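Chapter 7
Fruit on the Table: Sorting, Handling and Plating

What this chapter covers

Most of the fruit served in a dining room, a hotel breakfast area or a staff canteen never goes near a stove. It is taken out of its carton, looked over, washed, dried and put on a plate. The work looks simple, and a new worker is often given it on the first morning with very little instruction. A good deal of fruit is spoiled that way, most of it by people who were trying to be quick.

In this chapter you will learn how to sort mixed fruit by ripeness, how to pick up and set down soft fruit without bruising it, and how to build a plate that holds together when guests start taking pieces from it. Cut fruit is left for Chapter 8, where knives and holding temperatures are covered together. Dried fruit and nuts are in Chapter 12.

Before you start, you should have read the section on hand washing in Chapter 2 and know how your own workplace labels its storage shelves.

Terms used in this chapter

Bloom: the pale, dusty coating found on the skin of plums, grapes and blueberries. It is natural wax and comes off when rubbed.

Climacteric fruit: fruit that goes on ripening after it is picked. Plums, peaches, pears and bananas belong to this group.

Non-climacteric fruit: fruit that does not ripen further once picked. All citrus belongs here, along with grapes and cherries.

Shoulder: the rounded part of the fruit around the stem end.

Face: the side of the fruit you choose to turn toward the guest.

7.1 Receiving and sorting

Open every carton on the day it arrives. Fruit at the bottom carries the weight of everything above it, and one split plum can wet a whole layer. Take the fruit out by layers and set it on a clean, dry surface covered with a cloth or a sheet of paper. A bare steel counter is hard and cold, and round fruit rolls on it.

Sort into three groups: ready today, ready later, and not for service. Fruit for today should give slightly when you press near the shoulder with the flat of your thumb. Do not press the sides. A thumb mark on the side of a plum will show brown by the next day, and the person who made it is usually not there to see it.

Climacteric fruit that is still hard can wait at room temperature in a single layer. Check it each morning. Once it gives at the shoulder it can be moved to the cooler, where ripening slows down. Citrus is sorted differently. Color tells you little about a mandarin or a lemon, so go by weight. A heavy fruit for its size has juice in it. A light one with loose, puffy skin has often begun to dry out inside.

Anything with broken skin, mold or a sour smell goes into the third group. Moldy fruit is thrown away whole. Fruit with a small clean split may be used in the kitchen the same day if your supervisor allows it, but it does not go on a plate.

Case: the canteen at Hostden

The staff canteen at Hostden serves 400 lunches a day and sets out whole fruit at the end of the line. In April the kitchen weighed everything thrown away from the fruit station over the month and wrote down the reason for each discard. The supplier, Catterall, had been blamed for the losses. The discard sheets showed 614 pieces of fruit for the month, and most of the notes said "bruise, side" or "bruise, base." Very few said "overripe" or "mold."

The manager changed two things. Cartons were no longer tipped into the display bowls, and the deep bowls were replaced with wide, shallow plates that held one layer with a few pieces on top. The order stayed the same. Refilling took longer, and the morning worker was given 12 extra minutes for it — a change that had to be argued for with the head office.

Think about this case as you read the next two sections. The bruises at the base came from one habit and the bruises on the side from another.

7.2 Picking up and setting down

Hold a round, soft fruit at its widest part, with contact on two opposite sides. Use the pads of the fingers and keep the nails away from the skin. The grip should be just firm enough that the fruit does not turn. If you find yourself squeezing harder because the fruit is slipping, put it down, dry it and dry your hands.

Lift straight up. Dragging a plum out from between its neighbors rubs off the bloom and can tear the skin where a stem is poking out. Move one piece at a time. Carrying several in one hand feels faster, but the fruits press against each other and the ones in the middle take the damage.

Setting down matters as much as lifting. Lower the fruit until it touches the surface, then open your fingers. A drop of a few inches is enough to bruise a ripe peach, and the bruise will be on the base where you cannot see it.

Firm citrus can stand rougher treatment, and that is a reason to place it first. Lemons and mandarins make a steady base or back wall for a plate. Plums and other thin-skinned fruit go on after them.

7.3 Building a mixed plate

Choose a plate that is wide enough to leave some rim showing. An oval plate is useful on a long table because guests on both sides can reach it. White is the usual choice, and it lets the fruit supply the color.

Start with the largest fruit a little off center. Lean the medium pieces against it and check that each one sits without being held. Small fruit goes in last, in the gaps and near the edge. Keep two fruits of the same color apart unless you want them to be read as a group. Put dark fruit beside pale or yellow fruit, where it shows up well.

A plate does not have to be filled edge to edge. Leaving some open space gives a guest room to lift a piece out without moving the others.

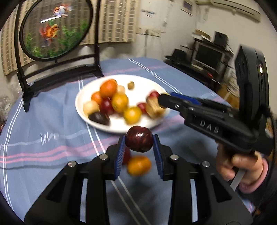 Page last changed: 23 August 2024

The plum-like fruit being held is glossy, so it shows highlights easily, and the contact is on two opposite sides as described in Section 7.2. Look also at the plate behind it. A large orange fruit is the highest piece in the pile on the left, and smaller fruit in yellow, red and a very dark brown is gathered near it. Toward the back there is open white plate with one small olive-brown fruit on it. A blue-grey cloth sets off the oranges and yellows.

7.4 Keeping the plate in order during service

Visit the plate at regular times and write the visits on the station sheet. Remove fruit that has been handled and put back. Turn any piece whose face has rolled away from the guest. When the plate is down to its last few pieces, take it off and bring out a fresh one. The leftover fruit is checked, rinsed, dried and used first on the next plate.

Do not top up from above by laying new fruit over old. The oldest pieces stay at the bottom that way and are found on the third day.

If your workplace uses Nuloveo date stickers, put them on the carton or tray, never on the fruit. The glue pulls the skin of ripe plums. Tako liners, the thin ribbed kind, may be reused if they are washed and dried flat.

Before you go on

Take a ripe plum, a hard plum and a mandarin. Press each one lightly at the shoulder and write down what you feel. Leave all three on a cloth at room temperature and repeat the check at the same time each day for three days. Keep your notes — you will need them for the storage table at the start of Section 7.5.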